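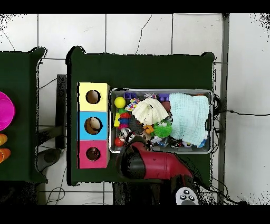
Slide 1. Shape sorter with three sections, and the tray of mixed toys

Good afternoon, and thank you for staying after the coffee. My talk is about putting toys away, in play corners with small children. I work with the play corners in Truvska and Brurska, and most of what I say comes from there.

(Leave the slide on. Wait until the back rows are sitting.)

First, the tray. It is metal, rectangular, and very full. I ask you to look at it as a child of two years would look at it. There is a yellow ball, a stacking ring toy in many colors, purple blocks, a green puffer ball with spikes and a small face. A folded washcloth in pale mint green covers a large part of the right side. A child who wants something from that side must first move the cloth, and usually the cloth goes to the floor.

In Truvska we used to put everything in one tray like this. It was fast for the adults. The children took out the top things and never met the bottom things. One parent told me her son had played there all winter and did not know we had a soccer ball.

(Point to the black-and-white ball, near the lower right.)

Now the sorter on the left. Yellow section on top, then light blue, then pink, and each one has a round hole. Please notice the blue one. There is an egg-shaped object resting in it, beige. I like to ask the audience: is this thing put away, or is it in play? Take two or three answers. Last time in Brurska the room was divided and we lost some minutes, so stop after three.

My own answer is that for the child these are the same. Dropping a thing in a hole is a game, and when the game is finished the thing is also off the table. We began to use this in November. Before the snack, each child chooses one small toy and finds a hole for it. The rest we do together.

Say the numbers slowly. We wrote down 177 tidy-ups in the 2 play corners. I do not have a chart for this, only the notebook from Morsy, where we keep our records. The tidy-ups with a sorter on the table had fewer tears, but they were longer. I must be fair about this — some adults did not like the longer time.

About the cloths. I see a white knit one in the middle of the tray too, crumpled. Cloths are good toys, for peekaboo and for wrapping, but I now give them a separate basket. Round things also, if you have the space.

A question I always get is the cost. The Celard fund gave us around 1000 for both corners, and we spent most of it on shelves. The sorters were gifts.

(If there is time: ask who has a tray like this at home. Then go to slide 2, the shelves in Brurska.)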